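Quem somos

Oi! Eu sou o Emrys Morgan e toco a Arus, um laboratório pequeno que ensina robôs a lidar com roupa. A pergunta que deu origem a tudo continua a mesma: dá para um braço robótico aprender a dobrar pano só com demonstrações feitas por gente, sem ninguém teleoperar o robô? A gente aposta que sim, e é nisso que gasta os dias (e algumas noites).

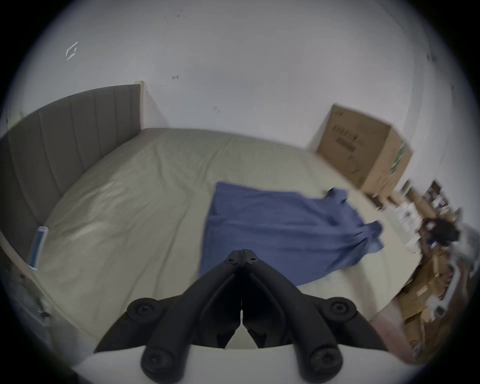

Pano azul visto pela câmera da própria garra.

O método se chama Godoy. Uma pessoa segura a garra na mão, faz a tarefa do jeito que faria em casa e nós gravamos o movimento - depois o modelo aprende a trajetória e a hora de abrir e fechar os dedos. Já juntamos 2.994 demonstrações, e eu adoro que boa parte delas foi gravada em cima de uma cama!

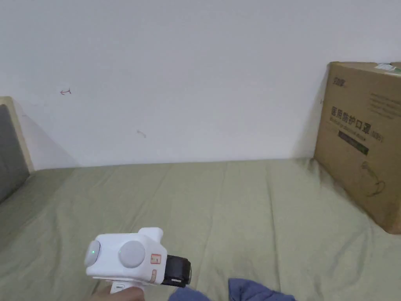 O que já aprendemos

Variedade pesa mais do que volume. Treinamos uma versão com 266 demonstrações bem variadas e ela se saiu melhor do que outra com o triplo de gravações quase iguais (quebrei a cabeça com isso até uma sexta-feira à noite). Camiseta ainda é o nosso pesadelo, porque manga cai onde quer.
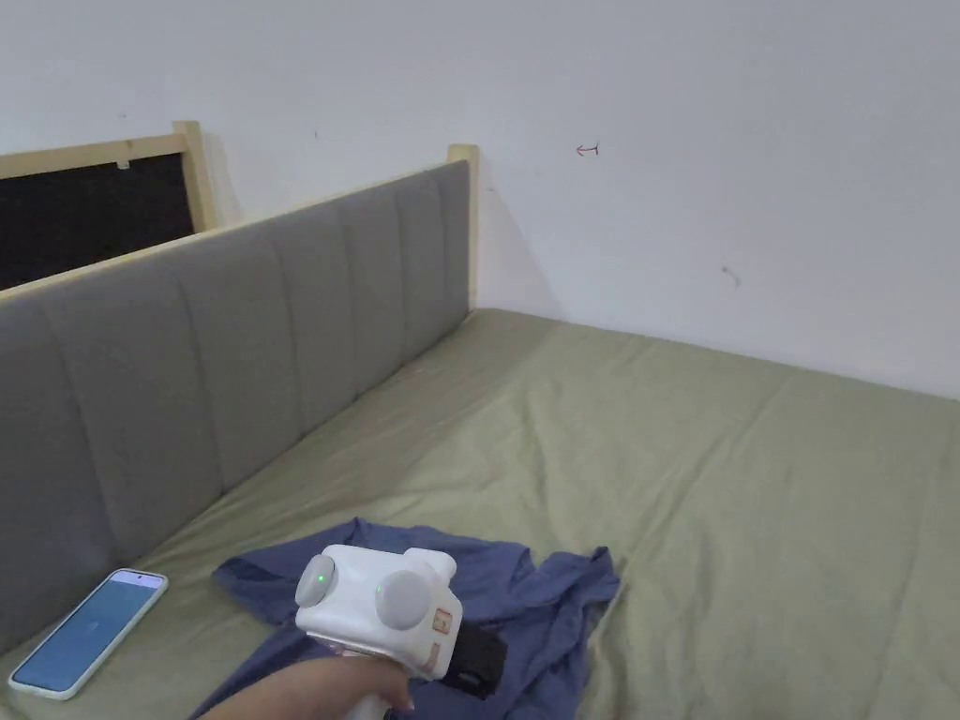 Camiseta azul, garra na mão.

Com toalha a conversa é outra. Usamos duas garras, uma em cada canto, e o modelo Flakby aprende a coordenar os dois lados. Em 170 tentativas no robô, só 20 terminaram com a toalha no chão - fiquei bobo de feliz.
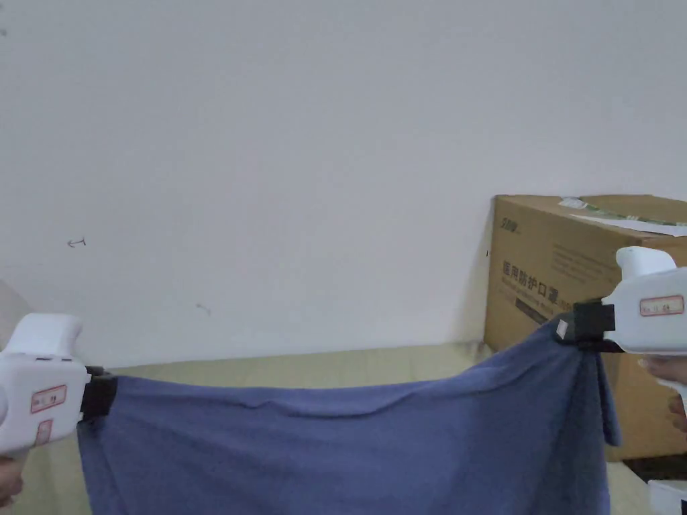

Toalha azul-escura esticada pelos cantos.

Os dados vão para o Horkell, nosso repositório, que abre para outros grupos em fevereiro. Se você trabalha com tecido, manipulação ou só tem curiosidade, escreve pra gente. Eu respondo, às vezes com atraso, mas respondo!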